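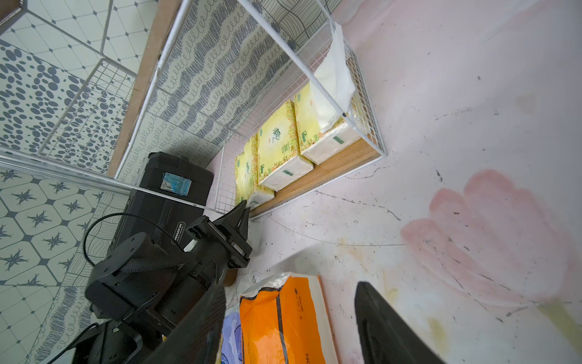
Albertina Patrício's view is that a shelf you can see through never gets tidied properly, since you always feel you already know what's on it. She told me this before I'd written a word of the coding scheme, and I've been arguing with her ever since. I think she's half right, and this section is mostly me working out which half.

4.2 Soft things on open shelves

By "soft things" I mean anything that comes in a squashy wrapper and doesn't hold its own shape: packs of tissue, bags of bags, kitchen roll, the bag of cotton wool that has been open for months. In the diaries these made far more trouble than I'd expected. We had 2,982 diary entries in the end (a put-away or a take-out each counted as one entry, even if the person was only shifting something to get at something else), and when Shiela Pascual and I sat down to code them we kept finding the same little story. Someone buys a multipack. The outer wrap gets torn open at one end, because it won't fit on the shelf otherwise. The packs go in, the wrap stays half on, and from then on every visit to that shelf is a bit of a wrestle.

I should say what I mean by open shelves, too. These are the clip-together wire cube kind, with or without a board laid in the bottom. The board matters more than you'd think! Without one, soft packs sag between the wires and the thin plastic catches when you drag it out. With a board they slide nicely, and several people in the diaries had cut their own. One had used the side of an old Bestix wardrobe and was very pleased with it. Another had bought the proper Grollex inserts and found they were a finger's width too narrow, so everything small fell down the gap at the back. "I own a lot of pens again," she wrote, after finally taking the unit apart in May.

Now, the lowest shelf. We asked people to rank their shelves by how often they used them, and I'd assumed the bottom one would be for heavy stuff and rarely touched. That was wrong, or at least wrong for the wire units. The bottom cube was where the tissues lived, and tissues are wanted all the time. People crouched, reached in, pulled from whichever pack was nearest and left the torn wrap where it fell. The heavy stuff, meanwhile, tended to be on the floor next to the unit and not in it. A toolbox is a good case. It's too deep for a cube, it has its own handle and its own lid, and it works perfectly well as a piece of furniture in its own right, so it gets parked at the foot of the shelves and
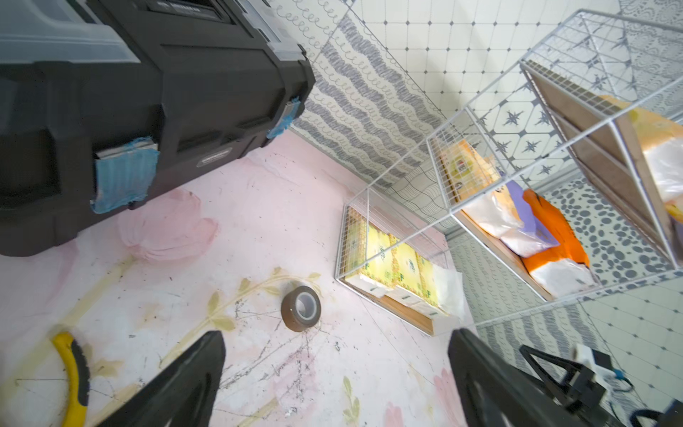
stays there until somebody needs to hoover. Shiela calls this the apron, the strip of floor just in front of a unit that belongs to the unit without anyone having decided so. We ended up adding it to the scheme as a location with its own code, and I'm glad we did. Toolboxes, rolls of tape, things waiting to be mended, things waiting to go back to the shop: all of it was apron. In the first version of the scheme I had been coding these as "floor, other", which lumped them in with dropped socks and was plainly daft.

The apron also changes how the bottom shelf gets used. If there's a box standing in front of it you come at the shelf from the side, or lean over from above, and what you can reach is the top of whatever is nearest. The packs at the back just sit there. Two of our diarists found tissues they had forgotten buying, and one of them had gone on buying more the whole time. (Her note that week says only "ridiculous", underlined.)

So we tried something simple. We asked 10 households to take their loose tissue packs out of the cubes and keep them in a wire basket that could be lifted out and put back in one go. Four of them used a basket they already had. The rest got one from us, from the Carvalho range, mainly because it was what the shop round the corner had in. Figure 3 shows a single pack and a basket of the sort I mean, with open mesh on the sides so you can still see in.

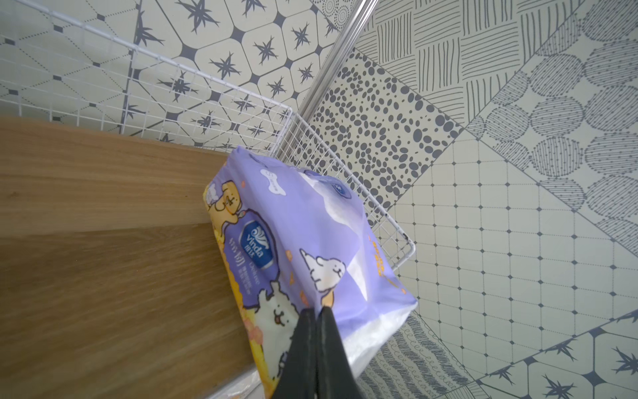

Figure 3. Purple soft pack of Vinda tissue, with a white wire mesh basket behind it.

People liked the baskets, on the whole. The complaint I heard most was about orientation. A soft pack put in flat is easy to lift, but you lose sight of the ones under it. Stood on end it shows its label and then slowly slumps, and by the end of the week it's leaning across its neighbours and you're pulling it out by a corner. Three households gave up on standing them and went back to flat. One wedged a folded carrier bag down the side to keep everything upright, which seems to me a perfectly good answer and a decent use for a carrier bag.

Printed wrappers helped more than I'd have guessed. Where all the packs looked the same, people lost track of which was open. Where there were different colours in the basket they'd talk about "the purple one" or "the yellow ones" and everybody at home knew what was meant. I didn't plan for this and so I can't say much about it, other than that the word "tissues" turns up a lot less in the later entries and colour names turn up a lot more. Someone with a better design than mine should have a go at it.

What about Albertina's point? The entries under our "straighten" code (putting something right when you weren't there to fetch or store anything) were thin for the wire units, so on that she has me. But when I went through what people had written alongside, I couldn't find much sign of them thinking they knew what was on the shelf. Mostly they knew it was a mess and they could see that it was a mess, from right across the room, and they'd got used to it. Seeing in seems to help with finding and do very little for tidying. The closed Wirbridge cupboards, which I come to in 4.3, had rather the opposite trouble, and there the forgotten packs were at the front.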